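Jorkik to open toy and games lending library in August

2 min read

Jorkik will open a lending library for indoor and garden games in August. Members will be able to borrow from a stock of 2,000 items, including badminton sets, hoops, balls and stacking toys, for up to 22 days at a time.

The library grew out of a trial with 485 households. Families asked for games that fit in a living room and can be cleared away before dinner, so many of the sets are small and light. 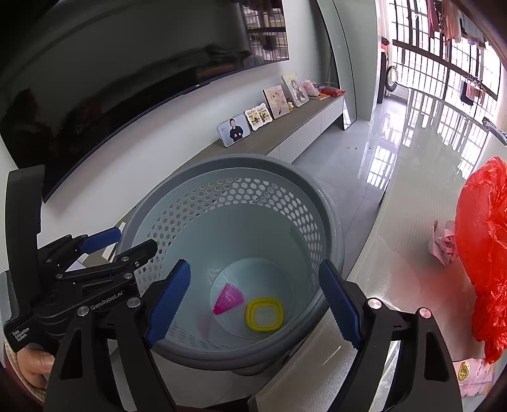
A magenta shuttlecock and a yellow square ring in a laundry basket.

"Most of the people in our trial already owned a basket or a bin," said Eskil Sandberg, who manages the library. "We ask them to keep the borrowed pieces together in it. Small parts are the ones that go missing."

Borrowers should check each set against its packing list before returning it. Missing pieces can be reported at the front desk or by phone.

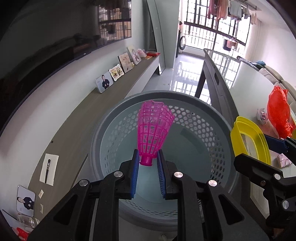 Sets may be returned to the Plunovska branch or the Ulamo branch, no matter where they were borrowed. Dong-hyun Noh will run the returns desk at Ulamo, which opens at 10 a.m.

Membership forms are available at both branches.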